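Keeping Metal Shelves and Racks in Good Shape

If your house is anything like ours, you have metal racks all over the place and have never given them much thought. We have one in the pantry, two in the garage, a rolling one by the washer, and a narrow one from Ravwood that has lived in three different rooms and still doesn't quite fit in any of them. They're wonderful things, but they do get grimy, wobbly and scratched, and a little attention in spring and again in July (when I can stand to be in the garage at all) keeps them going for years.

Empty it first

I know, I know. It's so tempting to wipe around the jars! But grease and dust settle right where the jars sit, and you'll push it all into the corners. Take everything off, put it on an old sheet on the floor, and while you're at it look at the dates on those cans. I found 21 cans of chickpeas last time, and I don't even like them that much.

Wash, then dry right away

A bowl of warm water with a squirt of dish soap is plenty for most racks. Use a soft cloth for the flat parts and an old toothbrush for the joints. Stay away from steel wool on anything painted or coated, as it will leave you with bare spots that rust before you know it. Dry with a towel as you go, top to bottom, and leave the rack empty for 40 minutes or so before you load it again. I usually have my coffee then.

Black frames show every bit of dust, so mine get an extra once-over on Thursday with a barely damp microfiber cloth. Go up the posts first, then along the crossbars, and run a finger over the ends of the bars where fluff likes to collect.
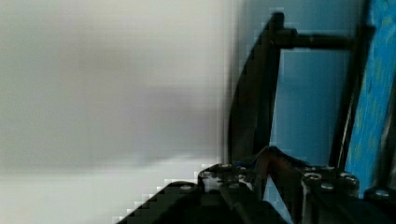
Stopping the wobble

Nine times out of ten it's a loose bolt or an uneven floor. Snug each bolt a little, go around again, and only then tighten them all the way (if you crank one down first, the whole thing ends up twisted). For the floor, a folded bit of cardboard will do until you can get felt pads or a rubber foot.

Scratches and rust spots

Rub small rust spots gently with fine sandpaper, wipe off the dust, and dab on matching touch-up paint in two thin coats. Let the first one dry completely! I was impatient with our garage rack and it still has a thumbprint in it.

Loading it back up

Heavy things go on the bottom, always. Paint cans, the big pot, the bag of rice. Keep the top shelf for light stuff like paper towels, and put a liner under anything that drips. Honey is the worst of them.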